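Apuntes de la sesión 3 – Por qué la gente hace cola

Seguimos donde lo dejamos, que fue con prisas y con medio grupo recogiendo la mochila. Os había pedido que pensarais en una visita a un monumento que os hubiera decepcionado y casi todos me hablasteis de la cola. Me encantó, porque la cola es justo el tema de hoy (y además entra en el trabajo final, avisados quedáis).

Primero, vocabulario. Llamo capacidad de carga física a la gente que cabe en un sitio sin que sufran ni el sitio ni la gente. Llamo capacidad de carga percibida a la gente que yo, visitante, tolero a mi lado antes de empezar a mirar la salida. Casi nunca coinciden, y la segunda suele agotarse mucho antes. En una catedral grande puedes estar muy lejos del límite físico y tener ya a todo el mundo de mal humor en la capilla pequeña, la del retablo famoso.

El caso que vamos a trabajar es el del claustro de Tambunan. Leed el dosier entero, por favor, que son pocas páginas. Los datos que necesitáis: en un día de julio entran 1600 personas, el aforo simultáneo es de 500 y la torre tiene 704 escalones, contando los del campanario viejo. ¡Subidlos si vais! Yo los subí con unos zapatos horribles y volvería mañana mismo.

Fijaos en que 1600 entre 500 da poco más de tres turnos, y sobre el papel parece comodísimo. El problema es que los autobuses llegan todos a media mañana, la visita guiada de Burell arranca a la misma hora que la audioguía de grupo y la torre tiene una sola escalera, de subida y de bajada. La media diaria os va a engañar siempre. Pedid los datos por horas, y si no existen, decidlo en el trabajo.

Soluciones que salieron en clase, con mis comentarios:

Entrada con franja horaria. Funciona bien para quien planifica y fatal para quien pasa por allí. Hay que reservar un cupo de taquilla, y discutir de qué tamaño es media práctica.

Precio distinto según la hora. A mí me gusta menos de lo que debería – el jubilado del barrio acaba pagando por la comodidad del crucero. Convencedme de lo contrario.

Recorrido de sentido único. Ordena mucho, pero mata el placer de volver atrás a mirar otra vez un capitel. Quien haya estado en el claustro sabe lo que se pierde.

Repartir visitantes hacia otros monumentos cercanos. Queda precioso en los planes estratégicos. Preguntaos siempre cómo se llega, quién abre y si hay baño.

Para la práctica: grupos de tres, un monumento que hayáis visitado, un plano dibujado a mano con los puntos donde la gente se para y una propuesta, solo una, bien defendida. La entrega es el 17-04-2025 en el aula, en papel. No me mandéis el plano fotografiado de lado, que luego me duele el cuello.

Lectura recomendada: el capítulo de accesos del manual de Noemi Marino. Si vais justos de tiempo, saltaos la parte histórica y quedaos con los esquemas de entrada y salida, que son buenísimos y os servirán para el plano.

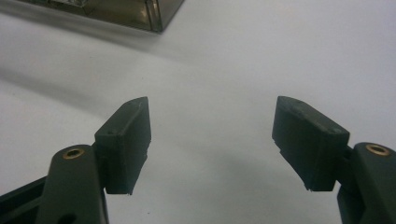
Noemi Marino: Yo no me saltaría la parte histórica. Muchas de esas puertas se abrieron para procesiones, con todo el mundo entrando por un lado y saliendo por otro, y en más de un claustro bastaría con volver a usar la que lleva cerrada toda la vida. Que los grupos pregunten por ella antes de dibujar el plano.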